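I cycle to work and back, 4 days a week, and people keep asking what I do about cold hands. Long thread, mute me if you don't cycle.

**1/** The ride is along the river path from Badurside to the industrial estate. It's flat and open the whole way. In August you don't notice the wind. By the end of October it's the only thing you notice.

**2/** First thing I learned: if your body is cold, no glove will fix it. I spent two winters buying thicker gloves while wearing a thin jacket with nothing round my neck. A cheap neck tube did more for my fingers than any of those gloves.

**3/** Second thing: wrists. There's a gap between cuff and glove on nearly every jacket I've owned. Wind goes straight up it. Get sleeves that are a bit too long and pull them down over the glove.
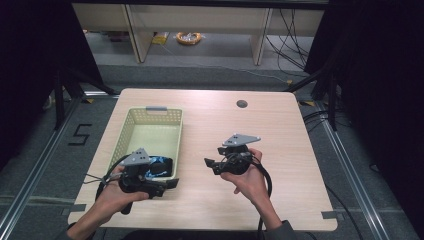 **4/** I had a pair of proper winter gloves made by Bistex. Warm enough, but so thick across the fingers that I was slow on the brakes. I gave them to Fiifi Osei, who stands on touchlines every Sunday and has no brakes to worry about.

**5/** What I use now from the first cold week until the clocks go forward: a thin wool liner with a windproof shell over it. The liner gets washed on Sundays. The shell gets wiped with a damp cloth and that's it.

**6/** If it's raining hard I carry a second pair of liners in a sandwich bag. Changing at work before the ride home is the best thing I do all day. Putting wet gloves back on at five o'clock is miserable.

**7/** Drying them: don't put them on the radiator. I ruined a pair that way, the palms went stiff and cracked. Stuff them with newspaper, stand them somewhere airy, change the paper before bed.

**8/** Daryna Stetsiuk asked about heated gloves. I tried a borrowed pair for a week. They work. They also need charging every night, and I already forget to charge my lights. Not for me, but if you have poor circulation I can see the point.

**9/** Fingerless ones. I wear them from spring until the mornings turn, mainly for the padding. Below that they're no use on the bike, but I keep a pair in the bag for punctures. You can't get a tyre lever under the bead in full gloves, and bare hands on a cold rim hurt.

**10/** Size matters more than the label says. Too tight and your fingers go numb however thick the lining is. You should be able to make a fist without feeling the seams pull. Try them on in the shop with your hands bent as if you're holding the bars. 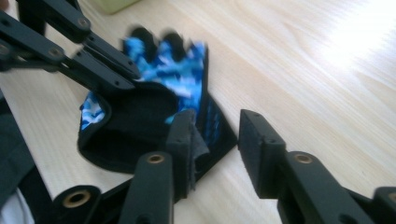
**11/** Money. My liners were the cheapest pair in the shop and are on their third winter. The shells cost more, and I'd pay it again. I wouldn't go near the racing stuff. Zuweira Mahama has ridden further than anyone I know and wears gardening gloves over wool ones.

**12/** Bar mitts, the big sleeves that fix over the handlebars. They look daft. Mohammed-Awal Arthur has them on his cargo bike and rides in bare hands in January. I'd have a set tomorrow if my bike didn't have drop bars.

**13/** For the first ten minutes your hands will be cold whatever you wear. Don't stop and blow on them, just keep pedalling. Mine come right by the second footbridge. If they're still numb after that, go back to post 2 and sort out your neck and chest.

**14/** Lights, as somebody always asks. Clocks went back last weekend, so the ride home is in the dark now. I run two at the back, one steady and one flashing. Check you can work the switches with your winter gloves on before you buy. I couldn't with my last front light and had to take a glove off with my teeth at every gate.

**15/** Feet another time. Short version is bigger shoes and one decent pair of socks, not two.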